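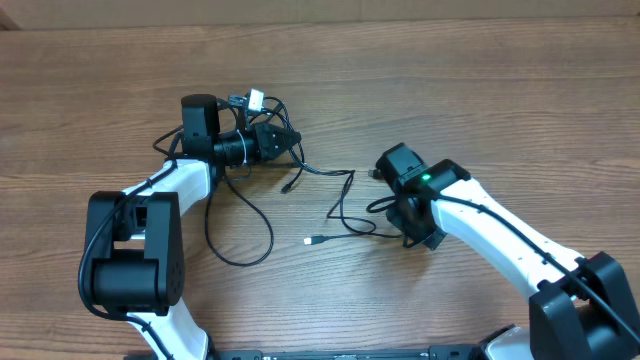
R. Naidu

Speaker notes, Bristard regional rail suppliers' meeting, 2019-09-08

Opening
Thank the hosts. Say which company I'm from and that we overhaul commuter railcars at the Dromton shop. We do not build new ones. People mix this up every year.

Slide 1 – The contract
The Bisard line has 6 trainsets in for mid-life overhaul. The contract covers trucks, doors, brakes, heating and interior. It leaves out the traction motors, which the railroad sends elsewhere under an older agreement. Mention that the motors come back to us for installation, so their schedule still becomes our schedule.

Slide 2 – What we found when the first set came apart
Floor corrosion under the door vestibules was worse than the survey said. The survey was done with the flooring in place. We had priced for patching and ended up replacing full panels on both sides.
Wiring behind the door controls did not match the drawings. Somebody at some point had added a second harness and left the old one in. We now trace every harness before we order anything.
Pause for questions here. The wiring always gets one.

Slide 3 – The parts list
The list for one trainset runs to 1,022 line items. Most are ordinary – seals, brackets, fasteners, bushings. The trouble is with a small number of castings and door parts that have one supplier or none.
Go through the door hanger case. The original maker stopped the line years ago. We sent a worn part out for measurement, had a new drawing made, and then waited on approval from the railroad. The approval took longer than the machining.
Ask the room: if you have a part you plan to stop making, write to the shops first. A last order is easy for us to place if we know it is the last.

Slide 4 – Time in the shop
The first set took about 5 months from arrival to release. The second is going faster, mainly on the interior, where the crews have done it once already. Trucks take the same time as before, and I don't expect that to change. The wheel press is shared with freight work.
Don't promise a date for the last set. If asked, say the railroad publishes its own schedule.

Slide 5 – Testing
Static tests are done indoors at Dromton. Doors, brakes, heating, lighting, public address. Then the set goes out on the yard track at low speed, and after that the railroad takes it for running tests on its own line.
In January we had to hold back a set because the yard switches were iced up. We have moved the low-speed runs earlier in the winter plan.

Slide 6 – What we want from suppliers
Lead times in writing, with the date they were last checked.
Material certificates in the box with the parts. We have had good parts sit on the shelf for weeks waiting for paper.
One contact for engineering questions, separate from sales.
Packaging that survives a forklift. Say this one slowly.

If time is short, skip slide 5 and go straight to 6.

Questions
Likely: are we bidding on the next fleet. Answer: we have asked for the documents and have not decided.
Likely: payment terms. Answer: talk to purchasing, cards are on the table by the door.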